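Chapter 4
Writing Emails People Open

I sent my first marketing email on a Sunday at six in the morning, because I'd read somewhere that early birds click more. It went to 81 people. I'd spent three evenings on it, fiddling with the colours of the buttons, and I'd given the subject line all of ten seconds. It said "October Newsletter". You can probably guess how that went.

I was working for a little shop called Felinham at the time, selling wool blankets and the odd cushion, and the owner was very kind about it. She asked me whether I'd have opened it myself. I wouldn't have. I had a hundred things called a newsletter sitting in my own inbox and I hadn't touched any of them since Christmas.

So this chapter is about email, and mostly about the bit of email you see before you've opened anything. We've spent the last three chapters on who your customers are and where they hang out, and you should have your customer sketch from Chapter 3 handy, as we'll be scribbling on it again. If you skipped that exercise (I know some of you did, I mark the things) go back and do it now. It takes half an hour and the rest of this won't make much sense without it.

What you'll be able to do by the end

You'll be able to write a subject line and the preview text that sits beside it. You'll know how to split a list into groups that are worth splitting, and how to set up a simple welcome series for new subscribers. You'll also be able to read a campaign report without panicking at the unsubscribe number, a skill that took me much longer to pick up than the other ones.

Words to watch for: subject line, preview text, segment, open rate, click rate, bounce, welcome series, suppression list.

4.1 Why bother with email?

Students ask me this every year, and fair enough. Email feels old. My niece treats it as the place where passwords go to be reset. But think about what you own when you own a list. On a social platform you're a guest, and the host can move the furniture around whenever they like. A list of people who've asked to hear from you is yours to look after, and it comes with you if you change software.

I say "asked to hear from you" on purpose. Permission is the whole basis of this chapter. Don't buy a list, don't borrow one from a mate's business, and don't add everyone who's ever handed you a card at a trade show. Quite apart from the law (we'll get to that in 4.6, and you do need to read it), those people don't know who you are. They'll mark you as spam, and then your mail stops reaching the ones who do want it.

The size of the list matters a good deal less than beginners think. Let me give you two businesses we'll be following through the chapter. Borance sells garden tools and has a list of 1,000 people, built up from a prize draw for a barbecue. Sani sells dog leads and has 81 subscribers, every one of them a customer who ticked a box at the checkout. When Borance announces a sale, 11 people click through. When Sani announces a new colour of lead, 11 people click through as well. Work out the two click rates in your notebook before you read on — we'll be using them in the first activity.

You'll notice I haven't said which company I'd rather own. Borance has a clean-up job ahead of it, but there may be some very keen gardeners in there who've never been sent anything they care about. Sani has a lovely list and will run out of people to talk to by autumn. Both problems can be fixed, and they're fixed in quite different ways.

4.2 The view from the inbox

Before you write a word, get your phone out and look at your own inbox for a minute. Don't open anything. What can you see? A sender's name, a subject line that's probably been chopped off halfway, and a bit of grey text after it. That's all the room you've got to work with, and your reader is looking at it while waiting for the kettle.

My old colleague Lăcrămioara Crăciun used to print out subject lines in tiny type and stick them on the office fridge, mixed in with everybody else's. If you could spot ours while getting the milk, it went out. We did it for a travel client called Tuka, whose list had dwindled to 958, and it made us cut so many words. "Our exciting new range of winter getaways is here" became "Snow, two hours from home". I still like that one! 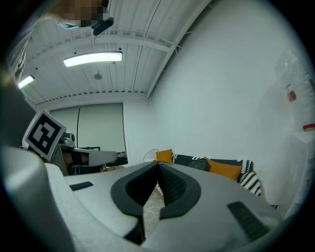
Start with the sender's name, as it's the part most people forget they can change. "Info" tells your reader nothing. A first name plus the business name usually reads well for a small shop, and once you've picked one you should stick to it so people learn to look for it. After that comes the subject line, and we'll write five of those for Sani in Activity 4A.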